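4.2 Software stack and the planning loop

Everything runs on one workstation plus the control box. Four processes: camera server, perception, planner, executor. They talk over a small message bus we call Moria, which started as a logging tool and grew. Moria keeps every message with its send time and its receive time, so a whole trial can be replayed offline at any speed. Most of the bugs reported in this section were found that way and not on the arm.

The executor is the only process with a hard deadline. It takes joint-space waypoints, fits a smooth curve through them, and streams targets to the arm. If the next chunk of waypoints hasn't arrived by the time the current one is half used up, the executor starts to slow down along the same path. It doesn't stop dead. Earlier version did, and the jerk limits tripped often enough that we lost trials to it.

Perception is slower and is allowed to be. It runs at whatever rate the segmentation model gives us, and stamps its output with the capture time of the frame it used. The planner then looks up the joint state at that capture time, not the latest one. Sounds obvious. We had it wrong for most of the first round of trials (see 4.5), and the symptom was a small offset that showed up only when the arm was moving during capture.

4.3 Scene representation

We don't build a full mesh. The planner sees two layers:

Static layer. Large furniture, the mounting table, anything the arm should never touch. Captured once per room setup, stored as boxes with a margin. The margin was set by hand and is the same in all rooms.

Live layer. Everything else, as segmented point clusters with a label, a confidence and an age. Clusters that haven't been seen for a while are kept but grow: their boundary is padded a little more each cycle, up to a cap. A cluster the camera can't see because the arm is over it should not vanish from the map, and the padding makes the planner more careful near it the longer it stays hidden.

The hidden-cluster case matters more in home-like rooms than on a lab bench. From a fixed camera, the forearm covers a good part of the surface exactly when the gripper is near it. On a bare bench there's little to lose. In a furnished room the covered part may hold a cushion edge, a table corner, or the target.
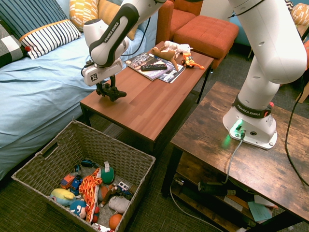

Figure 4. Living-room setup, fixed camera view. Gripper over the coffee table, toy basket at lower left.

Labels are used for two things only: picking a grasp family and picking a contact budget. Plush objects get a wide approach and a generous budget, meaning the fingers may press into them before the executor calls it a collision. Hard objects with flat sides get a narrow one. Anything labeled as furniture gets zero. If the label confidence is low we fall back to the hard-object settings, which costs us some grasps on soft toys (the arm backs off as soon as it feels anything) but hasn't led to a hard contact so far.

Stacked items are a known weak spot. A remote lying on magazines comes back as one cluster about as often as it comes back as two, depending on the light on the covers. When it's one cluster the grasp gets centered on the whole stack, and the planner correctly reports that the thing is too wide for the fingers. We added a split step: if a cluster is too wide to grasp and has a height step inside it, cut at the step and try again on the top part. Crude. It works on remotes and small boxes, does nothing for magazines on magazines.

4.4 Planner

Sampling-based, with a warm start. The first plan of a trial is computed from scratch. After that, each replan begins from the remaining part of the old path, checks it against the new scene, and repairs only the segments that now fail. Full replans are triggered in two cases: the goal moved more than a set distance, or repair failed twice in a row.

We compared this to Halliday, our older planner, which always planned from scratch. Same scenes, same goals, replayed from Moria logs. 1281 planning requests in total. The repair version returned a valid path sooner in most of them, and the gap was widest in scenes with a lot on the surface. It was slower in 23 requests. We looked at all of those by hand. Nearly all share one pattern: the old path ran close to a cluster that then grew past it, repair kept finding tiny detours that failed the clearance check, and the two-strike rule only kicked in after a good deal of wasted time. A one-strike rule fixes these and makes the rest worse, so we left it.

Goals over a basket or bin need separate treatment. The rim is thin, and the segmentation tends to merge it with whatever is inside. We fit an opening to the top of the cluster (a rounded rectangle, four parameters) and treat the rim as static for the rest of the trial once the fit is stable for 50 frames. The approach is then limited to a cone above the opening. For a woven basket the fit is noisier than for a smooth plastic bin since the depth camera gets returns through gaps in the weave. Smoothing over frames handles most of it.

A full basket is harder than a half empty one for placing and easier for picking. For placing, the height of the pile is what matters: release too low and the fingers push into the top layer. We take the highest point within the opening and release above that, plus the measured length of whatever hangs below the fingers. Long dangling parts, such as the legs on a plush toy, are underestimated when they hang away from the camera. No fix for this yet. A second view would help.

4.5 Timing faults found by replay

This part is mostly a record of what went wrong, in case it saves somebody else the time.

Clock drift. Camera server and executor used different clocks in the first build. Drift was small over one trial and large over an afternoon. Grasps got steadily worse until a restart, then were fine. We blamed calibration and recalibrated several times for nothing. Moria's two time stamps made it plain once we plotted the difference. All processes now read the same clock.

Stale joint state. Described in 4.2. The planner matched a frame to the newest joint state instead of the one at capture. Effect was worst at the wrist, where the joints move fastest.

Queue build-up. Perception output was queued with no limit. When the planner fell behind it worked through old scenes one by one. From outside it looked like the arm was reacting to things that had already been moved away, because it was. Queue length is now one. New replaces old.

Self-filter lag. We remove the arm's own points from the cloud using the robot model. With a stale joint state the model is in the wrong place, so a sliver of the forearm survives the filter and becomes an obstacle attached to the arm. The planner then reports a start state in collision and refuses to move. This accounted for a large share of the refused starts in the first round, and fixing the joint lookup removed it without any change to the filter itself.

Black parts deserve a note. The depth camera returns little from the gripper, and what it returns is often placed too far back. A tight self-filter leaves these points in. We widened the filter around the hand only, and accept that anything very close to the fingers is briefly invisible to the live layer. During the last part of an approach the live layer is frozen anyway.

4.6 Results across the two rooms

Trials were run in two furnished setups, Plorkau (living room type, with bed and coffee table) and Zokville (kitchen type, one long counter). 304 trials after all the faults above were fixed; trials from before the fixes are not counted anywhere in this section. A trial is one object, one pick, one place, started from the same home pose.

Plorkau was the harder of the two. Surfaces sit at different heights, and the free space between them is narrow for an arm that is mounted off to one side. The far side of the coffee table is within reach, but the elbow has few choices there, and repair fails more often as a result. In Zokville the arm can nearly always go up, over, and down.

Failures by stage, both rooms: most were at the grasp, fewer at placing, and the rest at planning. Grasp failures were mainly soft objects slipping out during the lift. Placing failures were nearly all of the dangling kind from 4.4, with the toy catching on the rim. Planning failures were time-outs. We did not retry within a trial, so a time-out counts as a failure even where a second attempt would probaly have gone through.

One result we didn't expect: turning off the growing padding on hidden clusters raised the success rate slightly in Zokville and lowered it in Plorkau. On the counter very little is ever hidden for long and the padding just takes up room. We kept it on for both so that the settings match, and the numbers in Table 3 are with padding on. Making the growth rate depend on how much of the view the arm covers is the natural next step and needs only a change in the live layer, as the planner never sees the rate itself.

All replay logs use the same format as the live bus. The planner binary used for replay is the one that ran on the arm, with no special build flags.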